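**Expediente 261**

El Archivo Municipal de Nisesbridge comunicó a los herederos de la señora Kamata, en noviembre de 2019, que el legado depositado a nombre de la familia quedaba sujeto a revisión. La notificación constaba de 2 folios y llevaba la firma de Wellington Siqueira, oficial de segunda, adscrito a la Sección de Donaciones sin Inventario.

Siqueira había ingresado en el servicio cuando todavía se sellaba en tinta violeta. Conocía el reglamento de memoria, incluido el artículo 31, que obliga a conservar por igual lo valioso y lo que el donante tuvo por valioso. En virtud de ese artículo abrió las cajas una por una. Encontró recibos de la naviera Risberg, un contrato de arrendamiento de la finca de Mernness y un cuaderno de cocina escrito en tres caligrafías distintas. La última receta, un caldo de invierno, estaba incompleta: faltaba la cantidad del ingrediente principal.

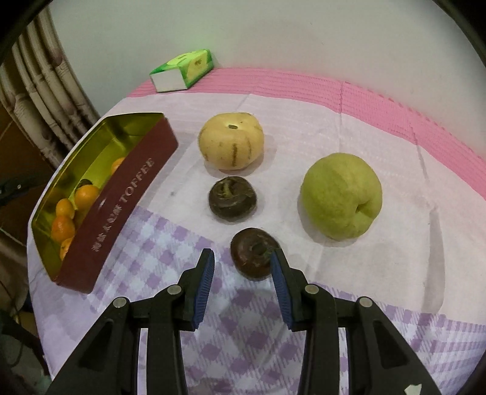
*Castaña de agua, con el brote en el centro.*

El oficial hizo constar la omisión y solicitó aclaración a los herederos. La hija mayor respondió por escrito que su madre nunca medía y que el caldo se daba por bueno cuando el abuelo dejaba de hablar. La respuesta fue registrada con el número 244 y remitida a la Asesoría, que la devolvió por falta de unidad de medida.

Siqueira retuvo el documento en su mesa hasta febrero. Una tarde, terminado el horario de atención al público, tomó el cuaderno, buscó la línea en blanco y, contra lo dispuesto en las normas de conservación, escribió a lápiz: «Hasta el silencio». Después rubricó al margen, anotó la intervención en la hoja de incidencias y elevó el expediente a la superioridad con propuesta de aceptación.

La propuesta fue aprobada sin observaciones. El cuaderno se conserva en el segundo depósito, junto a los recibos de la naviera, y puede consultarse previa solicitud.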